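Odds and Ends Morning Fills the Hall at Pedcombe

If you walked past the community hall in Pedcombe early in December and wondered why people were coming out grinning with a bag of mismatched stuff under one arm, you missed the Odds and Ends Morning, and I'm sorry for you! It was the best one yet, and I say that as someone who has been to all 3.

The idea is simple. Everybody has a drawer (or a box, or the back seat of a car) where things go when they don't belong anywhere else. You bring the whole lot in, tip it out on a table, and sort it with other people around you. What you want, you take home in some kind of order. What you don't want goes on the swap table, and whatever is past saving gets recycled the right way. Doors opened at 9:30 and there was already a line down the steps, with one man holding a dresser drawer in both arms, still full.

This year 120 households signed up, and by early afternoon the sorters had worked through 3,393 separate items. We know the number because Hòa Đoàn, who started the whole thing in her garage, had a clicker in her hand all morning and would not put it down even to eat. Of those, 1,675 found a new home on the swap table. Batteries, bulbs and paint had their own corner by the side door.

Hòa's one rule is that you don't sort at the start. You tip everything out first and look at it for a full minute. "People want to pick out the good things right away," she told me. "Then the rest goes back in the drawer and you've got the same drawer you came with." I tried it with my own kitchen box and she's right, I found two house keys I'd paid to replace. 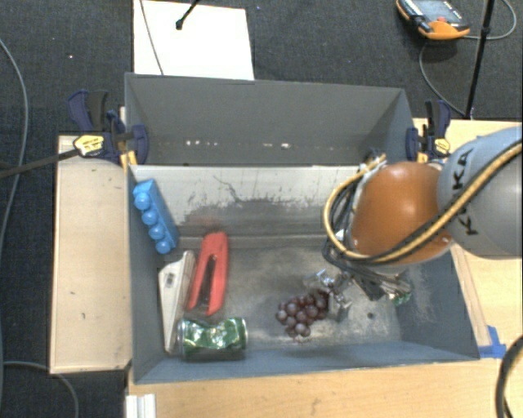
The mix is what I love about these mornings. A junk box doesn't care what goes next to what, so you get desk things in with toys, and something somebody meant to eat, and a drink can that should have gone out weeks ago. Food goes first, straight to the snack table or the compost. Cans go in the metal bin. Toy bricks are always welcome, even one at a time, and they go into the big tub that the Dương family has been filling for the after-school club. By noon the tub was so full that the lid wouldn't sit flat.

Staplers have a table all to themselves, run by Thảo Lưu, and it was the busiest spot in the hall. She'll open up any stapler you bring her, clear the jam, and hand it back with a fresh strip in it. She got through a whole shoebox of them before lunch and was still cheerful! Her advice, if yours keeps sticking, is to take the strip out and look for a bent staple at the very front before you start banging it on the desk. Most of the ones she saw had nothing else wrong with them.

Kids had their own job this time. Each one got an empty box with a divider in it and had to decide what went in front and what went behind. Some did keep and give away, some did school and home, and one pair of brothers split theirs into "mine" and "his," and that went about as well as you'd think. The dividers were a big hit with the grownups too, and several people asked where to get them. Any stiff piece of cardboard cut a little wider than the box will do. Wedge it in and it'll hold.

Lunch was soup and rolls from the kitchen at Grindano, the café on the corner, and there was enough for seconds. The coffee ran out twice. If you left a blue scarf or a casserole dish with a glass lid, both are at the front desk at the hall and can be picked up any weekday until 4:00.

The next morning will be held in the spring over in Osness, where the room is bigger and the parking is a lot easier. Sign-up is free, but you do need to put your name down so there are enough tables to go around. Sheets will be up at the hall and at Grindano after the New Year. Thảo is looking for one more pair of hands at the repair table, and she says you don't need to know anything about staplers to start. Bring small screwdrivers if you have them.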